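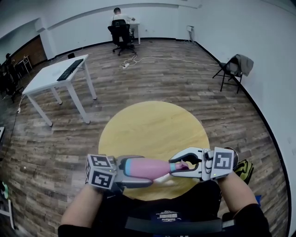

Open day at Cuvomel, 2nd December

I went up to the Cuvomel open day with a plain question: does it matter which hand-held gripper you collect with, or are we all paying for housings? Our group has money for one set of grippers in January, and the brochures all say the same thing in slightly different fonts. So I gave up a Sunday and took the train.

The lab is one big white room with a wood floor and very little furniture. No stage, no banners, which I took as a good sign. Kiran Rastogi ran the visit and was patient with questions, including several of mine that were closer to complaints.

Two designs were on offer. The Tekin is the older one, with parallel jaws, and the Nukow has curved fingers and softer pads. Both get used the same way. You hold one in each hand, you do a household job, and the recording is supposed to teach an arm to do it later. The marker blocks give position, the cameras give everything else, and Clenex sells the software that stitches it together. That's the pitch, anyway. We saw plenty of the first half and none of the second. There was no arm running the learned policy on the day. I asked why and was told it was at another site.

The demo jobs were toys on a rug. I'm never sure what to make of toys. A plastic bowling pin is light, it doesn't dent, and if you drop it you just pick it up again. Passing one from hand to hand is still a decent test, though, because the wide end and the neck ask for very different grips, and a handover shows up a weak pad very fast. I tried it myself and dropped the pin on my first two goes with the Tekin pair. The third was fine. With the Nukow pair I managed it first time, but by then I'd had practice, so I wouldn't hang a purchase on that. When I said so, Kiran agreed and wrote it down.

What I would count against the Nukow is the trigger. It has a long travel and a dead spot in the middle, and after 12 handovers my index finger was complaining. People who do this all day must either have stronger hands or stop noticing. The Tekin trigger is short and crisp, but the whole unit sits nose-heavy and you end up correcting with your wrist.

Then the cameras. The view from inside the gripper is a full fisheye, and I had doubts about it before I came. I still have some. You get the pads and the object very large, which is useful, and then you get the entire room wrapped around them, ceiling lights and all.

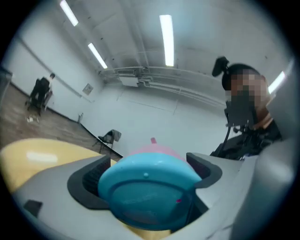 Gripper camera view: a blue lid-like part held between the pads.

Look at how much of that circle is housing and ceiling. Kiran's argument is that the room helps with tracking, since pipes and light tubes make good fixed features. Fair enough. Mine is that a model trained on one ceiling may get very fond of it. I asked how many rooms their recordings covered and got a figure of 334 sessions, which answers something else. I asked again and was promised an email.

The head camera struck me as the more useful of the two. It sees both hands at once, so you can tell what the handover was meant to be. Wearing the rig is another matter. I had it on for one round and it pulled forward the whole time I was looking down, and I was looking down the whole time.

Price came up at the end, as it does. The quote for a pair with software is $3,000, plus $200 for spare pads. Pad life depends on use, I was told.

My notes for the group: borrow before buying, ask for the trigger to be looked at, and get the raw video from the wrist cameras on a task we care about. Cutlery, for instance, or anything with a cloth in it. Cuvomel says a loan in January is possible — I'll believe it when the box arrives.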